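Inside a Toy Kitchen: The Stove, the Counter and the Sink

By Despina Karagiannis

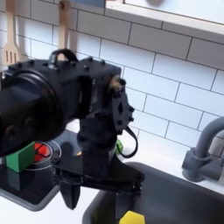
A real kitchen has a lot of parts. A toy kitchen usually has only a few, and they are the ones people use most when they cook: a place to heat food, a place to put things down, and a place to wash up. Once you know what each part does in a real kitchen, you can use a toy one the same way.

The stovetop

The stovetop is the flat part on top of a stove where pots and pans go. Some stovetops have metal bars with a gas flame underneath. Others are smooth and black, like a dark window lying on its back. On a real one of this kind, the black part is a special glass that can get very hot without cracking. The heaters are hidden under it.

Because the glass is flat, cooks need to know where the heaters are. That is why circles are printed on top. Each circle marks a burner. A small pan goes on a small circle and a big pan goes on a big circle. If the pan is too small for the circle, some of the heat goes into the air and is wasted.

On many toy stoves one of the circles is red. Red is the color people use for "hot," and some real burners glow red when they are turned on. A toy burner does not heat up at all. A real burner can stay hot after it has been turned off and has stopped glowing, so never touch one to find out.

Smooth black glass is also shiny. Put a green block on a shiny black stovetop and you will see a faint green patch underneath it. This is a reflection. Light bounces off the block, hits the glass, and bounces again to your eyes. A dull surface, such as a cloth, scatters the light in all directions, so you do not see the reflection there.

The counter

The counter is the flat space between the stove and the sink. Cooks chop, mix and roll on it. It also gives them somewhere to set a spoon or a bowl.

Many counters are white or another light color. Crumbs and spills are easy to see on a light counter, so they are easy to wipe up. Small things show up too. Even a tiny bit of yellow stands out against white.

In most kitchens the stove and the sink are not right next to each other. There is a stretch of counter in between. It keeps splashes away from the burners, and it makes a good landing place for washed vegetables before they go into the pan.

The sink

A sink is a bowl set down into the counter. The bowl part is called the basin. Basins come in many colors, including white, silver and dark gray.

Look at the corners of a sink the next time you wash your hands. They are often rounded. Food gets stuck in sharp corners and is hard to scrub out. A sponge slides around a rounded corner easily.

Real sinks have a drain at the bottom that leads to a pipe. Many toy sinks have no pipe, so ask a grown-up before you pour any water in.

Blocks as food

You do not need plastic carrots to play kitchen. A block can be any food you like. Green can be a pepper, a piece of broccoli or a lime. Yellow can be butter, cheese or corn.

Try this

Choose 3 blocks and decide what food each one is. Wash them in the sink, but only pretend. Move them to the counter and get them ready. Then cook them on the stove, one at a time. Keep them away from the front edge, where a real pan could be knocked off.

When the meal is over, put the blocks back in their box and wipe the counter with a dry cloth.

Words to know

Basin: the bowl part of a sink.
Burner: the part of a stove that gets hot.
Reflection: what you see when light bounces off a shiny surface.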